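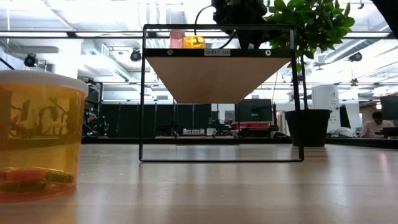
How to Get Sticky Label Gunk Off Jars

I save jars. Pickle jars, vitamin bottles, the tall ones that olives come in, all of it. For years they sat in a box in the garage with half their labels still on, because I'd soak one in the sink, peel off the paper, get that awful gray glue smear and give up. Then my neighbor Glenys Bloxham showed me how she does hers and I cleared the whole box on a Saturday (with the radio on, it was kind of great).

What you need: baking soda, plain cooking oil, dish soap, an old plastic card, a rag you don't care about, and a hair dryer. Rubbing alcohol if you have it.

Step 1. Try the dryer first

Before anything gets wet, warm the label with the hair dryer on medium. Start at a corner and keep it moving for a minute or so, then pick at the corner with your fingernail. If it lifts, pull slowly and keep the warm air aimed right where the label meets the jar. A lot of the shiny plastic labels come off in one piece this way and you're done! Go easy with plastic jars though. I held the dryer too close to a vitamin bottle and now it leans.

Step 2. Soak the paper ones

Paper labels hardly ever peel clean, so those go in the sink. Warm water, a squirt of dish soap, and fill the jar too so it doesn't bob around. I leave mine in while I make dinner. The paper should slide off in mush. Fish it out before you pull the plug - I learned that one from my drain.

Step 3. Make the paste

Dry the jar. Mix 2 spoonfuls of baking soda with the same amount of oil, any oil, the cheap stuff is fine. Smear it over the sticky part and leave it for half an hour. Glenys says overnight, but Glenys is more patient than me.

Now rub it in circles with the rag. The glue balls up into little crumbs and you can push them off with the edge of the card. Don't use a knife or a scouring pad on plastic, the scratches will bug you forever. On glass you can get away with more.

Step 4. Wash, then check it dry

Wash with hot water and plenty of soap to get the oil off, and dry it completely. Wet glue feels smooth and will fool you. Run a dry finger over the spot and if it drags, do a second round of paste or wipe it with a bit of rubbing alcohol. Test the alcohol on the bottom first if it's a colored plastic, some of them go cloudy.

Those printed dates on the bottom usually come off with alcohol too, or nail polish remover if it's glass. Never nail polish remover on plastic.

What about the smell?

Pickle lids are the worst. I wash mine, stuff the jar with crumpled newspaper, put the lid on and leave it a couple of days. If the lid still smells after that I keep buttons in it and move on with my life.

Jomar Cabrera wrote in to ask about peanut butter jars. Same steps, but scrape out the inside first and shake it with hot soapy water, otherwise you'll be greasing the thing from both sides.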